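Filed under: Grant Updates / Home Assistance Robotics

Progress report, October
Evaluation of the Rendel demonstration kit for household tidying tasks
Prepared by Obinna Garba, Clorkville site
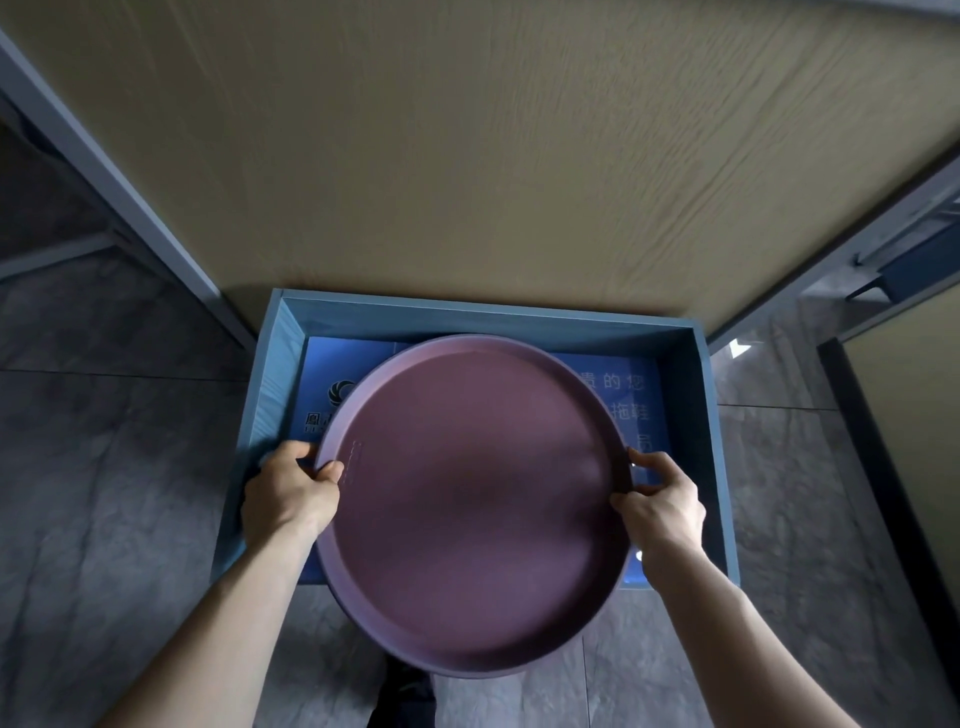 The period covered by this report was spent on the recording side of the kit. As agreed at the last review, we are judging the Rendel kit on two points: whether a small team can record usable hand demonstrations with it in ordinary rooms, and whether the software that comes with it turns those recordings into something our arm can follow. The first point is close to settled. The second is still open.

Recording. We have 178 complete demonstrations on file, against a target of 300. Most are pick-and-place tasks with household items near floor level: trays, boxes, slippers, folded cloths. These were chosen on purpose. Low work under desks and tables is where the previous kit gave us the most trouble, and the proposal named it as the main test. A further 51 recordings were thrown out. The usual cause was hand tracking lost when both forearms crossed, or when a large flat object hid the fingers from view. Wide trays are the worst case for this. The tracker does better when the hands stay on opposite edges, and we have added that to the instructions for new operators.

Setup time. The kit takes one person up to 30 minutes to fit and calibrate at the start of a session. Ganholm's sales material promised less. Most of the time goes into the wrist markers, which have to be redone if a strap slips. We raised this with Ganholm and were told a stiffer strap is coming. We have no delivery date.

Software. The export tool works and has not lost any files. Labeling is slower than we would like. The automatic step marker finds the start of a grasp well but often misses the release, so an operator has to go back and set it by hand. On two-handed tasks it sometimes gives each hand a separate release, and the arm controller then rejects the file. Demirtaş, our contractor for the controller, has written a small script that merges the two. It is good enough for now, but it should be part of the product, and I will say so in the final review.

Playback on the arm. We have only run the single-handed tasks so far. Results on small boxes are fair. Soft items are poor, and slippers in particular tend to get pushed along the floor before the gripper closes. Two-handed playback needs the second arm, and that is waiting on a mounting plate.

Spending. We are within budget on equipment and slightly over on operator hours, because of the rejected recordings. I don't expect to ask for more money. The extra hours can come out of the travel line, as the planned visit to Ganholm was replaced with calls.

Support. Ganholm answers email the same day in most cases. Their printed manual is out of date in the calibration chapter, and we now use our own two-page sheet in its place. I can send a copy to the other sites if that would help.

Next steps. We will finish the remaining recordings, with more weight on two-handed tasks — trays first, then larger boxes. Demirtaş will fit the second arm once the plate arrives. If it has not come by the next check-in, I would like to discuss borrowing one from the Clorkville workshop and moving the playback tests there.

One decision is needed from your side. The Rendel license covers two operator seats, and a third would let us run recording and labeling in parallel. Please let me know whether this can be charged to the current grant or should wait for the renewal.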